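Buying grippers for the workshop: a few tips

Price the extras first

The Vamura hand-held pair was 225 on the page and a good deal more in the basket. Straps, spare finger pads and cables are all sold separately, in the spirit of budget airlines. Ask Teuber for a full quote, delivery included.

Plan for the table

Allow enough top for two hands to work side by side, plus the clutter that breeds there. Nanna Gunnlaugsson measured ours with her elbows – still the best method I know.

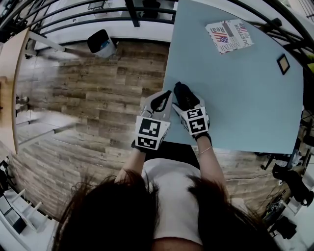
Leave the arm until last

A Skaria arm at 1,542 will keep. Put in 19 hours with the hand-held pair first, then see whether you still want one.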